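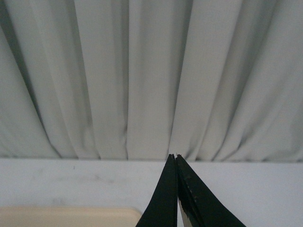

The old section told us how to print a receipt but never how to open the book for the festival season, one reader wrote after the last edition, and the steps have been rearranged accordingly. Opening the register now comes first.

## 4. Preparing the Guest and Offering Register

This section applies to the Jerneck guest house and to the branch house at Rosser. Both houses use the Zadov register program. Complete Sections 2 and 3 before continuing.

### 4.1 Opening the season

1. Sign in to Zadov with the office account. Personal accounts cannot open a season.
2. Select **Register**, then **New Season**.
3. Enter the name of the season as it appears in the calendar of observances. Do not abbreviate the names of feast days.
4. In the **House** field, choose *Jerneck* or *Rosser*. The choice cannot be changed once the first guest has been entered.
5. Set **Guest limit** to 400 for Jerneck. For Rosser, enter the figure given in the current letter from the head office.
6. Select **Save and Open**.

**Note:** A season that has been saved but not opened is shown in gray. Guests cannot be assigned to it.

### 4.2 Entering guests

1. Select **Add Guest** and enter the family name first.
2. Enter the dates of arrival and departure. Stays of more than three nights need the approval of the guest office - the program will ask for the approval code.
3. Under **Purpose of visit**, choose *Retreat*, *Festival*, *Study*, or *Family observance*.
4. If the guest will attend the early service, check **Morning call**. The list is printed at 9:00 p.m.
5. Record meal requirements under **Kitchen**. Do not record medical information in this field.

Monks and nuns visiting from other houses are entered through **Community Guests** and do not count toward the guest limit.

> **Caution:** Do not enter a group under one name. Each member must have a separate entry so that the evacuation list is complete.

### 4.3 Recording offerings

Offerings are recorded separately from guest entries. A guest is under no obligation to make an offering, and staff must not open this screen while a guest is being registered.

1. Select **Offerings**, then **New Receipt**.
2. Enter the amount and the fund. Unmarked offerings go to the general fund.
3. If the donor wishes to remain anonymous, check **No name**. Leave the name field blank.
4. Print two copies. Give one to the donor and place the other in the day folder.

Receipt books are loaded in blocks of 300. When a block is nearly used up, Zadov displays code 698. Load the next block from the Nirent supply packet before issuing another receipt.

> **Caution:** Never reuse the number of a canceled receipt. Mark it *Void* and keep both copies.

### 4.4 Closing the week

Close the register each Thursday after the evening service.

1. Confirm that the day folders agree with the program totals.
2. Select **Close Week** and print the summary.
3. Sign the summary and send it to the head office.

Signed summaries from the present season are to be kept until the end of 2036. If the totals do not agree, leave the week open and follow the steps in Section 7.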